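Section 4: Following a court case in Plistis

By now you should have Plistis installed and an account that works. If you don't, go back to Section 3, I'll wait. I wrote this part for people like me, who get hooked on a big corruption trial and then lose the thread by the second hearing.

I'm using the Magalhães bribery case all the way through, the one where the former harbor commissioner, Martim Figueiredo, is accused of taking money from Waltex. The docket had 481 entries when I wrote this in June, so it's a pretty good workout.

1. Open Plistis and click New Case. Type the defendant's last name, then the court. Leave the year blank the first time.

2. Pick your case from the results. I got 12 hits for Figueiredo and most of them were other people entirely (one was a boundary dispute over a goat shed!). Match the case number before you go on.

Caution: Two people can share a name, and one of them may have done nothing at all. Please don't post anything until you've checked the number.

3. Click Pull Docket. The free plan gives you 300 entries at a time, so on a long case you'll need to click it again to get the rest.

4. Go to Alerts and turn on Filings and Hearings. Leave Mentions off. I had it on for one evening and got 91 messages, nearly all of them people arguing about whether Idalina Vilela was going to testify.

5. Set your alert time. Mine is 6:30 a.m., so I can read with my coffee before the talk shows start telling me what to think.

Note: Sealed filings show up as a gray line with no title. You can't open them and neither can I. A gray line doesn't mean a secret deal, whatever the forums say.

6. Now tag your entries. I use three tags - Sworn, Claimed and Rumor. Clementina Mendes's testimony about the envelopes is Sworn. What her lawyer said on the courthouse steps is Claimed. Anything that starts with "sources say" goes straight into Rumor and stays there until a filing backs it up. 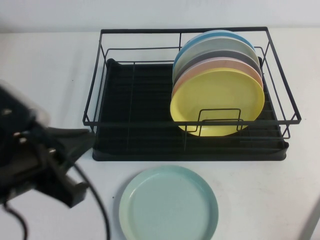 Dish rack and plate on a white tabletop.

7. To share your timeline, click Export and choose Page. Plistis leaves out your Rumor tags unless you check the box, and I'd leave that box alone.

8. If the export hangs, close the Hekari viewer first and try again. The two don't get along on older laptops. Sérgio Bastos sent me that fix and it has worked every time so far.

Note: Renaming a tag after you export won't change the page you already shared. You'll have to export it again and send out the new link.

Section 5 covers appeals, which get a new case number and need to be linked by hand.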